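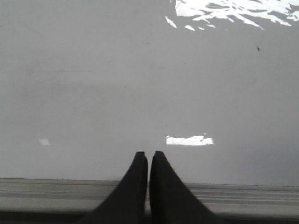 Fig. 6.1 Light reflected on a smooth gray surface.

Chapter 6
Work Surfaces

Every job in a workroom begins and ends on a flat surface. Before a tool is chosen or a part is laid out, the surface has to be checked. This chapter covers how to look at a work surface, how to clean it, and how to choose a finish that suits the job.

Start with the light. A smooth surface sends back some of the light that falls on it. Where the reflection is strong it shows as a white patch, and fine marks inside that patch are hard to see. Move your head to one side and the patch moves too. Check the part that was hidden, then go on to the rest.

Small specks show up well on pale gray. Smudges do not, and a faint streak can be missed from straight above. Bend down until your eyes are close to the level of the top and look across it toward the light. 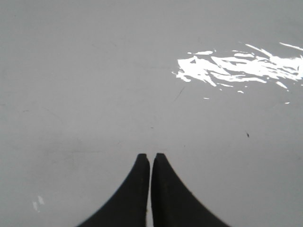

Text by the Tarkside Workroom Series editors

The glare in Fig. 6.1 has ragged edges. A mirror gives back a clean shape. A surface with a duller finish spreads the light, and small changes in level can break up the outline. Students often take a broken reflection for a scratch. Run a clean fingertip over the place before you reach for a polish.

Finishes are discussed in Section 6.2. A matte top is easier on the eyes over a long day, while a glossy one is quicker to wipe. The training shop at Dorkthorpe keeps 2 kinds of bench top for comparison, and the exercises at the end of the chapter use both. Fine abrasive paper is sold by grit number. In those exercises 400 is used for the first pass, 600 for the second and 3000 for the last. Use them on the practice panels only.

6.1 Cleaning a flat top

Clear everything off first. Wipe with a dry cloth from the back edge toward you, then with a damp one in the same direction. Fold the cloth to a fresh side after each pass.

© Villaseñor Educational Press. Contact the publisher | Back to top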